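Speaker notes — Folding and storing soft headwear
Session 2, Ulville store training
Version 01/05/2020, Carolina Lobo

Slide 1. Title. Leave it up while people sit down. Mention that the sign-off sheet is on the side table and that Martim Garcia collects it at the break.

Slide 2. Scope. Unstructured and lightly structured caps only. Anything with a stiff front panel goes to the shelf blocks and was covered by Rui Teixeira in session 1. Ulville holds nearly 3,000 soft caps at the January count. At the old stacking density they take up 5 bays.

Slide 3. Why the crown collapses badly. An unstructured crown has no preferred fold line. Left on a table it settles wherever the seams let it, and a crease across a seam will set if there is weight on it. Point out the difference between a crease along a panel seam (acceptable) and one across it (rework).

Slide 4. Starting positions. Two photos, same kind of cap. Give the room time to look before talking.

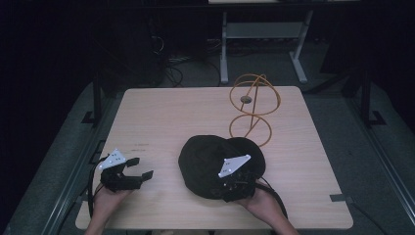

Black cap, light wooden tabletop.
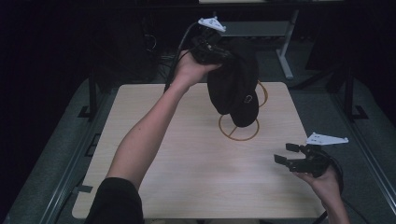 Slide 5. The fold itself. Rear panels go into the front panels, so that the crown forms a single cup behind the brim. Sequence: close the strap to its shortest setting, turn the cap brim toward you, push the rear seam forward with the flat of the hand, stop when it meets the front lining. Do not press the brim. Demonstrate twice, second time slowly. Have the sample caps in the tray before this slide, not under the lectern.

Slide 6. Buckles and straps. Metal buckles mark the lining of the next cap in the stack. Tuck the strap end under the sweatband and turn the buckle inward. Plastic snaps can stay as they are. Adelino Peixoto will probably ask about the hook-and-loop type — these are closed fully and otherwise treated as plastic.

Slide 7. Stacking. Nest brim over brim, all facing the same way. The Kalix drawer takes a row on its side; the Hadgu bin takes a row upright and needs the divider in place or the last caps slump. Maximum row length is 90 cm in either.

Slide 8. Rework. Steam from inside the crown, hand as support, then cool on a block before folding again. Refer questions on fabric finishes to Till Kröger at Skolletside; he has the care table.

Slide 9. Practice. Pairs, one tray per pair. Check buckles before checking folds. Collect trays by the door and return the steamer key to Martim.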